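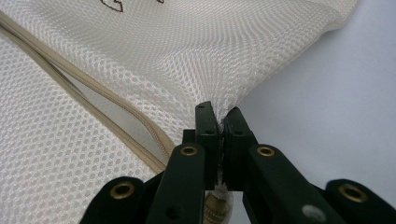 12月10日 星期五

洗衣袋,第二轮。先把不满写在前面,免得以后翻到这页的人以为我对这东西很有信心。

Kurau 那边寄来的样品说明上写着“蜂窝网眼,强力透水,保护衣物不变形”。三句话里我只认第一句。网眼确实是蜂窝状的,白色,孔小,凸起的纱线和凹下去的地方分得很清楚,摸着也比普通平网厚一点。至于透水,凭什么说强力?跟谁比?说明书后面附了一张柱状图,纵轴没有单位,最高那根柱子标着100,100什么,没写。我发邮件去问,回信把同一张图又贴了一遍。

“保护衣物”就更含糊了。保护衣物不被什么弄坏?不被滚筒磨,不被别的衣服的拉链勾,还是不被袋子自己的拉链勾?最后一条才是我担心的。

关于拉链。米色布带,齿很细,缝在网布上。袋子一摊开,拉链那条线就不肯走直,带着一点波浪。Gintarė 说这是正常的,网布有弹性,布带没有,两样缝在一起总要有一边吃亏。我同意原理,不同意“正常”。如果缝的时候送布稍微松一点,波浪应该能小很多。六月那批 Porkow 的袋子就缝得平,虽然那批的网布薄得可怜,洗几次就起毛。两家要是能合成一家就好了。

另一个问题:拉链没拉到底的时候,两层网布之间会留一道缝,上下层错开一点,手指很容易伸进去。静放着当然无所谓。进了滚筒,一只袜子从这里钻出来我一点也不会意外。说明书建议“使用前确认拉链完全闭合”,等于把责任推给用户。拉头那里有没有松紧小套可以把拉头塞进去,要再翻一下手边的几只,我记得不是每个尺寸都有。(待查)

今天做的事:

先洗空袋。40度,标准程序,洗涤剂按平时的一半放。出来以后形状没什么变化,拉链的波浪也没什么变化,既没有更糟也没有自己变好。晾了一会儿,网布干得快,拉链布带干得慢,摸上去还潮。这个差别以前没记过,记一下。布带老是最后干,时间长了会不会发黄或者有味道,现在说不好。米色本来就不容易看出发黄,选这个颜色是不是就为了这个,我不敢说,但我会这么猜。

再洗装满的。装的是那套 Liepiņa 的针织毛衣和两条旧围巾,塞到大半满。Sylvie 坚持说应该塞得更松,她的说法是袋子里的衣服要能翻身,翻不了身就等于没洗。我觉得她有道理,可是买袋子的人不会这么用,他们会塞满,然后怪袋子。所以我按塞满的来。

结果:毛衣领口那里洗涤剂没有漂干净,捏一下还滑。围巾没事。拉链自己往回走了一小段,开口不大。东西没掉出来,但我不认为这算通过。Gintarė 认为算,理由是“没掉出来”。我们没有吵出结论。

松着装的那一轮也做了,只放了一件毛衣。漂洗干净,拉链没动。Sylvie 很满意。我提醒她一件毛衣用这么大一只袋子,大半个袋子都是空的,在滚筒里会自己拧成绳。她说没拧。这次确实没拧。一次不说明什么。

印字:袋面上有深棕色的印刷,印在网眼上,不是缝标。印在这种有孔的布上,颜料只能附着在凸起的纱线上,边缘总归是碎的。现在还清楚。我用湿白布来回擦了擦,布上没有明显颜色。用 Tratix 那瓶去渍剂再擦,白布上有一点点棕,很淡,也可能是我先入为主。换个人重擦一遍,不要告诉他我看到了什么。

顺便说一句 Tratix。瓶子上写“适用于一切织物”,我已经第三次在本子里抱怨这句话了。上次它把那块试验用的丝绸弄出一圈水印。谁要是再拿它当标准去渍剂用,请先在旁边签名。

关于次数。Kurau 希望我们出一个“可洗100次”的结论放在包装上。我到目前为止洗了7次,算上六月试洗的3次。从7推到100,我不干。Sylvie 问能不能写“预计”。我说预计是谁预计的,写上名字就可以。她没再问。

真要做,就得连着洗下去,每隔一段停下来看拉链齿、看缝线、看网眼有没有拉长。网眼拉长了很难用肉眼看出来,建议在布上用耐洗笔点两个点,每次量距离。点要避开拉链旁边那一带,那里本来就被布带拽着,量出来不准。另外也不要点在折边附近,袋子侧边收窄的地方受力不一样。

Gintarė 提出做对照:同样的毛衣,不用袋子直接洗。我早就想做了,一直没做是舍不得毛衣。二手店买几件差不多的就行,成分标必须还在,剪掉标的不要。说句不好听的,我怀疑对照组出来不会差多少。要是真差不多,“保护衣物”那句就该从包装上拿掉,到时候看他们怎么回邮件。

下面几条给接手的人:

袋子洗完不要折着放,摊开或者挂起来,折着放第二天拉链的形状就没法比了。
每只袋子用线在内侧缝一个记号,不要用标签纸,上回标签纸全化在滚筒里,捡了一下午。
滤网每轮都要清,今天清出来一小撮白色纤维。围巾是深色的,毛衣是灰的,所以我倾向于是袋子掉的。留在小封口袋里了,放在抽屉左边。Gintarė 说也可能是上一轮毛巾剩下的。上一轮是谁洗的毛巾,为什么没写在本子上?
洗涤剂换牌子之前说一声。

拉头小套的事,下班前翻过了:大号有,中号没有。给 Kurau 的信里加上这一条,问是漏缝还是本来就这么设计。

下周先做二手毛衣。

(页边,Sylvie 的字:塞满那轮到底塞了多满,称一下重量写上。“大半满”也没有单位。)

好吧,下次称。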